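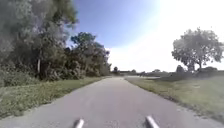 Lempi Tikkanen read the first draft of this section and said I'd spent too long on the drive base and skipped the hard part, where the robot has to decide what counts as the edge of the path. Fair enough! I've cut the wheel talk down and moved the edge finding up front.

### 4.2 Finding the edges of the path

Rundgate (the robot, named after a dented sign we found at the workshop) was put together at Grillico, the shared shop where Ismail El Sherbiny and I rent a bench. We wanted it to follow a paved path with no map and no painted lines, using one camera and a small computer. All the path runs were done at Nulilmont, on a Saturday in June.

My first try was embarrassingly simple. I took the lower half of each picture, called gray things "path" and green things "not path," and steered for the middle of the gray. In the workshop, on a strip of roofing felt laid over fake turf, this worked so well that I stopped testing it. On a real path it fell apart pretty fast. A mowed edge gives you a clean line, and the code loved that. A rough edge has grass leaning over the asphalt and mixed weeds behind it, so the border wanders from one picture to the next and the robot wanders right along with it.

Figure 1 shows the kind of view I mean. The right border is crisp and nearly straight all the way up, and the left one is a strip of tall, uneven growth. I now fit a separate line to each side and give each line a score for how well the edge points agree with it. The better side gets more say in the steering. If both scores are bad, Rundgate slows down and keeps its last heading for 18 pictures, then stops and beeps at us (Ismail picked the beep, and I've asked him to pick another).
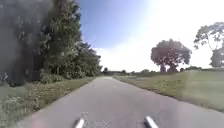
*Figure 1. Path view with a rough verge on the left and short grass on the right. The two pale parts at the bottom belong to the front of the robot.*

Those front parts took up more of my time than I'd like to admit. They're lighter than the asphalt and they have nice strong outlines, so an edge finder grabs them happily. I tried painting over them in software with a hand-drawn mask, and that's still what we use, but the mask has to be redrawn whenever the camera mount gets bumped. Moving the camera forward would be cleaner. We'd need a longer bracket for that, and the Begović mount we bought doesn't come in one.

Bright sky was the other headache. When the sun is toward one side, the glare washes out the area near the horizon, and the auto exposure pulls everything else around with it. I fixed this the lazy way, by metering only on the bottom part of the picture and ignoring any edge point close to the horizon. It costs us some look-ahead on bends. At walking speed I haven't missed it much, though a faster robot would.

We made seven runs with the old color rule and six with the two-line version. The old rule put a wheel in the grass on almost all of its runs. The new one did it twice, both times on the rough side, and both times after I had changed the score threshold without telling Ismail. I'd call the comparison encouraging and leave it there, given how few runs we have and how much I fiddled between them. The settings for each run are listed with the code, including the ones I regret.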